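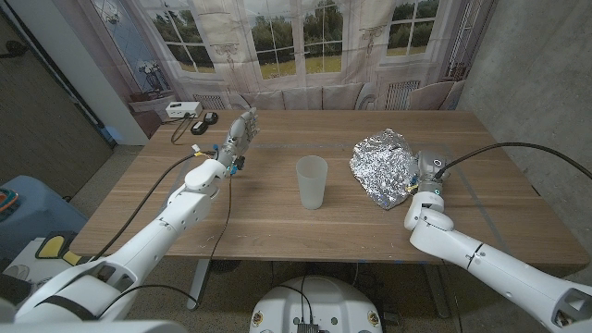
Figure 7.1 A plastic cup and a ball of aluminum foil on a tabletop.

Chapter 7
Thin Stuff: Foil, Film and the Frosted Cup

Put a frosted plastic cup and a wad of foil side by side on a table and most people will see trash. Packaging people see two answers to the same question, which is how little material you can get away with before the soup ends up in somebody's lap. This chapter is about that question. It will not make you better company at picnics.

Look again at Figure 7.1. The cup is slightly tapered, narrower at one end than the other, and anyone who has bought a sleeve of cups knows the practical reason. Tapered cups stack. Straight-sided ones do not, and a truck full of straight-sided cups is mostly a truck full of air, driven at great expense from one town to the next. The taper also helps the cup come off its mold, a fact that mold makers mention early in a conversation and then keep mentioning.

The cup is also translucent. It lets light through but scrambles it on the way, so that you can tell there is something inside without being able to say much about it. Section 7.2 covers how a surface gets this way. For now, notice that the shadow on the wood is a faint one. A great deal of the light that hits such a cup simply carries on.

The foil is another matter. Light does not carry on through foil, and neither do air, water or the smell of last night's fish. A flat sheet of it sends light back in an orderly way. Crumple the sheet and you have hundreds of tiny flat sheets, each one sending light back in its own direction, and the result is the glitter you see in the figure. The metal is the same metal. Only the shape has changed, and the shape is now nearly impossible to change back.

This last point deserves a moment. Squeeze a paper napkin and let go, and it will open a little, as if it had second thoughts. Squeeze foil and it stays squeezed. Engineers say that the foil has yielded, meaning it has been bent past the point where it would spring back. Foil reaches that point almost at once, and this is why it will fold over the rim of a baking dish and hold on without tape, string or a lid. Plastic wrap, which we meet in Chapter 8, holds on by different means and mostly to itself.

Dorian Boyer, who ran the test kitchen at Besnard for many years, used to give new staff a ball of foil and ask them to flatten it. They were allowed a rolling pin. He would then hold the sheet up to a window and invite them to count the pinholes. Few people finished counting. The lesson was meant to be about barriers: a sheet with one hole in it is no longer keeping anything in or out, however nice it looks. Branwen Sayce, who took the exercise in her first week, remembers it mainly as the reason she never reused foil again.

The story of the thin cup is less tidy. The plant at Grarkbridge began with a wall so stiff that customers complained of the price, moved to one so soft that customers complained of their shoes, and went through four designs before anyone was content. The third was known inside the building as the Handshake, after what happened when you gripped it. Each new design went through a run of 700 cups, filled with water, lifted, tilted and put down. On the worst run, 124 failed. We will work through those results in Section 7.4, and readers who dislike tables of numbers should be warned that it contains a large one.

Before you read on

Find a cup and a sheet of foil of your own. Press the side of the cup gently with a thumb and let go. Then do the same to the foil. Write down what each one did, in a single sentence, with no use of the words "strong" or "weak." Keep the sentence. You will be asked to correct it at the end of the chapter.

7.1 What we mean by stiff

In everyday talk, stiff and strong are used as if they were one word. A cracker is stiff. It is not strong, as anyone who has taken one to a firm cheese can report. Stiffness tells you how hard you must push to bend a thing a little; strength tells you how hard you must push to ruin it. We begin with the first.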